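Wechselspur Skurent-Damm

Die Wechselspur Skurent-Damm ist eine Verkehrsregelung auf der Hauptstraße über den Skurent-Damm in der Stadt Idulska. Der mittlere Fahrstreifen der Dammstraße wird je nach Tageszeit in der einen oder in der anderen Richtung befahren. Die geregelte Strecke hat eine Länge von 1.411 Metern und verbindet die Altstadt am westlichen Ufer der Bavance mit den östlichen Wohnvierteln. Die Richtung wird mit Lichtzeichen über der Fahrbahn angezeigt, eine bauliche Trennung der Streifen besteht nicht.

Lage und Verlauf

Der Skurent-Damm wurde ursprünglich als Hochwasserschutz aufgeschüttet und erst später mit einer Straße versehen. Aus diesem Grund ist die Krone des Dammes schmal, und eine Verbreiterung wäre nur möglich, wenn man auch die Böschungen neu anlegt. Die Straße hat drei Fahrstreifen und auf der Nordseite einen gemeinsamen Weg für Fußgänger und Radfahrer. Auf der Südseite liegt hinter der Leitplanke eine Entwässerungsrinne, die zur Wartung von unten zugänglich ist.

Im Westen beginnt die Wechselspur hinter der Kreuzung am Fischmarkt, im Osten endet sie vor dem Kreisverkehr an der Ziegeleistraße. Dazwischen gibt es keine Einmündungen. Für die Buslinie wurde in der Mitte des Dammes eine Haltestelle eingerichtet, die den Namen Pegelhaus trägt. Die Busse halten dort auf dem äußeren Fahrstreifen, weil für eine Haltebucht kein Platz vorhanden ist.

Vorgeschichte

Vor der Einführung der Wechselspur diente der mittlere Streifen abwechselnd als Überholstreifen, zuerst in Richtung Osten und nach der Hälfte der Strecke in Richtung Westen. Diese Aufteilung galt als unübersichtlich. Morgens reichte der Rückstau auf der Ostseite regelmäßig bis in die Ziegeleistraße hinein, am Nachmittag standen die Fahrzeuge in der Altstadt.

Im Stadtrat wurden mehrere Lösungen beraten. Eine zweite Brücke über die Bavance wurde wegen der Kosten verworfen. Ein Vorschlag, den Damm für den Durchgangsverkehr zu sperren und nur noch Busse und Anlieger zuzulassen, fand bei den Bewohnern der Altstadt viele Befürworter, wurde aber von den Gewerbetreibenden am Fischmarkt abgelehnt. Den Entwurf, der schließlich beschlossen wurde, erarbeitete die Verkehrsingenieurin Naomi Chege im Auftrag der Stadt. Er sah vor, die vorhandene Breite zu belassen und nur die Nutzung des mittleren Streifens zu ändern.

Die Arbeiten an den Signalbrücken übernahm das Unternehmen Chow. Während der Montage im August war der Damm nachts vollständig gesperrt, am Tag blieb er mit einem Streifen je Richtung befahrbar.

Betrieb

An Werktagen wird der mittlere Streifen um 6 Uhr für die Fahrt in Richtung Altstadt freigegeben. Mittags bleibt er in beiden Richtungen gesperrt und wird nur von Rettungsfahrzeugen genutzt. Am Nachmittag erfolgt die Freigabe in Richtung Osten. An Feiertagen und während der Nacht zeigen alle Signale über dem mittleren Streifen das rote Kreuz.

Ein Richtungswechsel geschieht immer in derselben Reihenfolge. Zuerst wird der gelbe, schräg nach unten gerichtete Pfeil gezeigt, der die Fahrer zum Verlassen des Streifens auffordert. Danach folgt das rote Kreuz an allen Signalbrücken. Erst wenn die Räumzeit abgelaufen ist und die Kameras keinen Verkehr auf dem Streifen mehr melden, darf die Gegenrichtung den grünen Pfeil erhalten. Die Signalbrücken, sechs an der Zahl, sind so gesetzt, dass von jedem Punkt der Strecke wenigstens eine davon gesehen werden kann.

Bei Nebel und bei Glatteis wird die Wechselspur außer Betrieb genommen. Dasselbe gilt bei Hochwasser, sobald die Wasserwehr den Fuß des Dammes kontrollieren muss und hierfür Fahrzeuge auf der Krone abstellt.

Kritik

Kritik an der Regelung kam vor allem von zwei Seiten. Radfahrer beanstandeten, dass der gemeinsame Weg auf der Nordseite nicht verbreitert worden ist, obwohl darüber im Rat gesprochen wurde. Für diese Forderung wurden 500 Unterschriften übergeben. Die Anwohner der Straße Am Bleichplatz klagten dagegen über Schleichverkehr, der entstehe, wenn der Streifen mittags gesperrt ist und der Kreisverkehr überlastet wird. Die Stadt ließ daraufhin am Bleichplatz eine Einbahnregelung einrichten, welche die Beschwerden verringerte, aber den Lieferverkehr zu einem Umweg zwingt.

Umstritten blieb auch die Haltestelle Pegelhaus. Solange dort ein Bus steht, versuchen manche Fahrer, über den mittleren Streifen vorbeizufahren, auch wenn dieser für sie gesperrt ist. Eine Verlegung der Haltestelle an das östliche Ende wurde geprüft und wegen der Wege zum Ruderhaus nicht ausgeführt.

Steuerungstechnik

Die Signale werden aus einem Betriebsraum im Erdgeschoss des Tiefbauamtes gesteuert. Jede Signalbrücke besitzt ein eigenes Steuergerät, das bei Ausfall der Verbindung selbständig das rote Kreuz schaltet. Der Leitrechner schickt nur die Anforderungen und speichert die Meldungen.
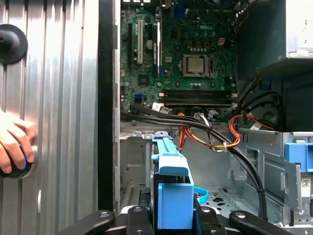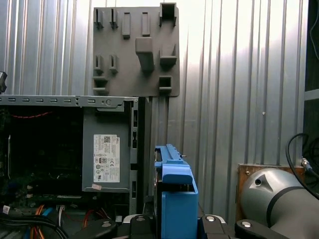

Der Leitrechner der Wechselspur ist doppelt vorhanden, und das zweite Gerät übernimmt den Dienst, wenn das erste keine Antwort gibt. Die Betriebsvorschrift verlangt, dass die Schaltprotokolle auf einem Datenträger liegen, der getrennt vom Rechner aufbewahrt werden kann. Für Festplatten gibt es dazu Einbaurahmen wie den blauen auf dem zweiten Bild, und ein Desktop-Gehäuse mit abgenommener Seitenwand, wie beim Rechner mit der Dell-Hauptplatine, macht das Innere für Arbeiten zugänglich. Beim Tausch der Festplatte muss der jeweils andere Leitrechner in Betrieb sein. Der Vorgang wird mit Uhrzeit und Unterschrift im Wachbuch eingetragen.

Siehe auch

Fischmarkt (Idulska)
Hochwasserschutz an der Bavance
Fahrstreifensignalisierung
Richtungswechselbetrieb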